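Visit to the Gredetti valve factory, Erkwood

On July 8, 2019 we visited the factory where Gredetti makes shower valves and kitchen faucets. We were nine installers from Plivel Plumbing & Drains, and the tour took most of the morning.

First we saw the casting room. It is very loud, and we got ear plugs at the door. After this we went to the test benches, where every valve is put under water pressure before packing. I liked this part the most – at work I only see the valves which leak.

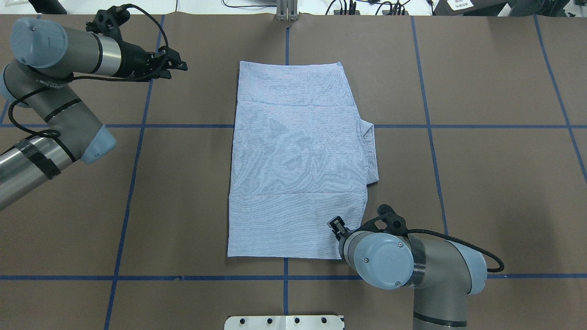
Questions from our group

We asked about the cartridge for the older 67 series. It will stay in stock for five more years, and the new one does not fit the old body.

Lunch was from El Fassi, across the street. The next open day is in June, and you must register by phone.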